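From: tunlow-users list
Date: 25th February
Subject: Re: [tunlow-users] Audio drifts after trim and export

On Thursday a list member wrote:

> I trim a clip in Tunlow, export to MP4, and the sound is late by
> the end of the file. The preview plays fine. Ileo shows the same
> drift, so I don't think it is the player. The source came off a
> phone. Is there a setting I missed?

The preview and the export do not read timestamps the same way. Phones write video with a variable frame rate. The preview follows the stored timestamps. The exporter assumes a fixed rate unless told otherwise, and the error adds up over the length of the clip.

Two ways to deal with it:

Convert the source to a constant frame rate before you import it. Gridbridge does this from its batch menu. Leave the audio set to copy.

Or open Export, Advanced, and set Timing to "From source". The default has been "Fixed" since the January build. The file will be slightly larger.

I tested both with a clip from my own phone, 832 seconds long, no cuts except at the head and tail. With Fixed, the sound was 2 seconds late at the end. With From source I could not measure any offset.
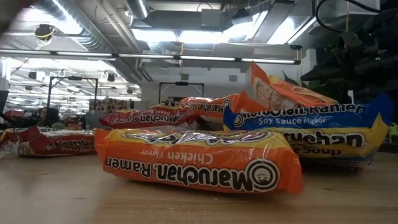 Maruchan ramen packets on a tabletop

Color range is a separate matter. If your export looks washed out next to the preview, check that Range is set to Limited before changing anything else.

One more thing about trimming. If the in point is not on a keyframe, Tunlow re-encodes up to the next one. On long phone clips that can be up to 5 seconds of video. The Vandenberghe plugin has a snap option that moves the in point to the nearest keyframe, but it ignores the Timing setting, so do not use the two together.

If the drift is still there with From source, post the export log and the first lines of the media info for the original file.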